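제목: 티셔츠 접기 셀, 검은 옷에서만 파지 위치가 밀립니다

dranex_k
양팔 셀 한 대로 의류 접기를 돌리고 있습니다. 흰색 상판, 상부 카메라 고정, 제어기는 Trindley입니다. 회색이나 파란 옷은 문제없는데 검은 무지 반팔에서만 밑단 파지점이 안쪽으로 밀립니다. 로그 1482번부터 재현됩니다. 노출은 자동입니다.

seam_offset
자동 노출부터 끄세요. 흰 상판에 검은 옷을 올리면 옷이 차지하는 면적에 따라 노출이 계속 바뀝니다. 옷 내부 주름은 거의 안 잡히고 윤곽만 남습니다.

dranex_k
수동으로 고정했습니다. 노출값 900에서 윤곽은 깨끗합니다. 그래도 밑단 쪽은 여전히 틀어집니다. 옷은 목둘레가 왼쪽, 밑단이 오른쪽으로 가게 가로로 펼쳐 놓고 시작합니다.
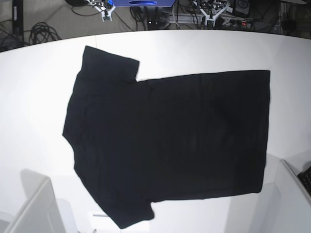 시작 자세는 매번 이 방향으로 통일했고, 소매 두 장도 다 펴 놓은 상태에서 첫 접기를 들어갑니다. 파지점은 윤곽 꼭짓점에서 20 mm 안쪽으로 잡습니다.

Gindham정비
그러면 비전보다 외부 파라미터를 의심합니다. 상판을 분리했다가 다시 올린 적 있습니까? 상판 높이가 2 mm만 달라져도 바깥쪽에서는 파지점이 어긋납니다.

seam_offset
동의 안 합니다. 높이 문제면 회색 옷에서도 같은 방향으로 밀려야죠. 색에 따라 갈리면 분할 임계값 쪽입니다. 상판 위 그림자까지 옷으로 묶이는지 마스크를 저장해서 보세요.

Gindham정비
회색 옷은 두께가 다를 수 있습니다. 같은 원단, 다른 색으로 비교한 결과가 없으면 색 탓이라고 단정 못 합니다.

dranex_k
둘 다 확인했습니다. 상판은 7월에 배선을 정리하면서 한 번 내렸고, 그 뒤로 캘리브레이션을 안 했습니다. 마스크는 아래쪽 소매 끝에서 그림자가 같이 묶입니다. 그쪽으로 외곽 사각형이 늘어나면서 꼭짓점 순서가 바뀌는 경우가 있습니다.

Adanech Seyoum
저희 Dinsa 라인에서도 같은 증상이 있었습니다. 작업 순서는 이렇게 잡았습니다.
1. 상판 체결 볼트를 대각선 순서로 다시 조임
2. 상판 네 모서리와 중앙에서 높이 측정
3. 핸드-아이 캘리브레이션 재실행
4. 노출 고정 상태에서 임계값 재설정
5. 검은 옷으로 마스크 저장 후 확인
4번을 먼저 하면 3번 후에 또 해야 합니다.

seam_offset
3번과 4번은 독립입니다. 마스크는 픽셀 좌표라서 핸드-아이 값과 상관없습니다.

Adanech Seyoum
저희는 캘리브레이션 중에 카메라 각도를 조정해서 조명 반사가 달라졌습니다. 카메라를 안 건드린다면 말씀이 맞습니다.

dranex_k
카메라는 그대로 두고 1~3번까지 했습니다. 밀림은 줄었는데 꼭짓점 순서가 바뀌는 건 남아 있습니다. 임계값은 야간조 Tsehay Hailu 씨가 이어서 잡기로 했고, 결과 나오면 파라미터 파일째 올리겠습니다.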